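Waretlow Shared Workspace, Verness building
Minutes of the monthly users' meeting, August
Start: 4:30 p.m.

1. Lockers and cleaning

The meeting discussed the wiping of the metal lockers with a cloth, top edge and doors.

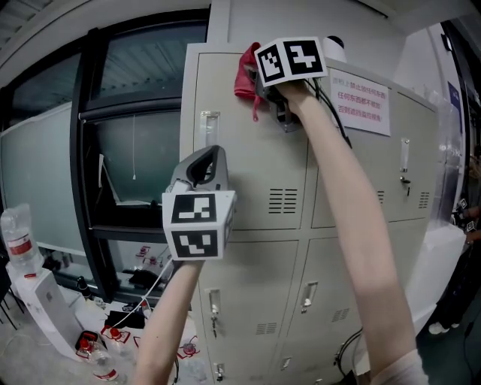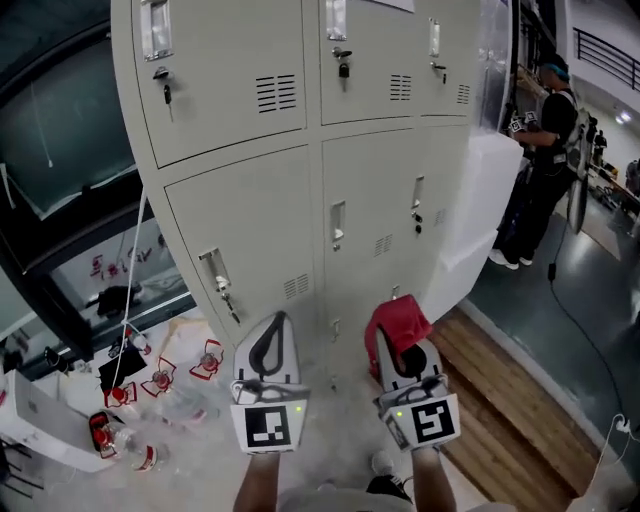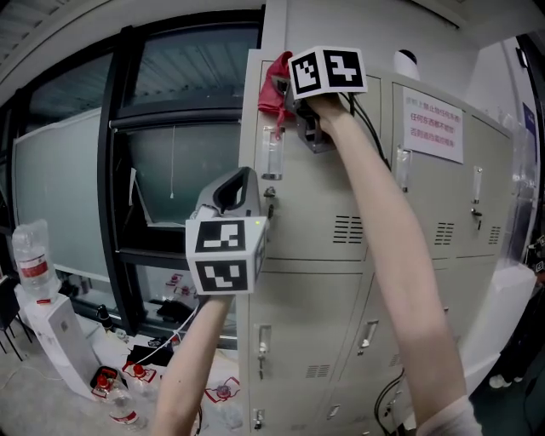
It was agreed that the lockers will be wiped every two weeks -- doors, handles and vents. The top must stay free, as the notice asks. Users who leave the key in the lock are asked to take it with them. A lost key costs 48 and the order from Serkwood takes 3 weeks.

2. Water bottles

Empty bottles should go to the recycling point on the same day. One member asked for a second bin. Decision: yes, to be bought before the next meeting.

3. Supplies

The Gulyás offer for cloths and cleaner was read. The total is 893 for the year, 64 more than last year. Two members found it too high. Decision is postponed, and a second offer will be requested.

4. Other

The door code will change in September. The new code will be sent by e-mail.

End: 5:15 p.m.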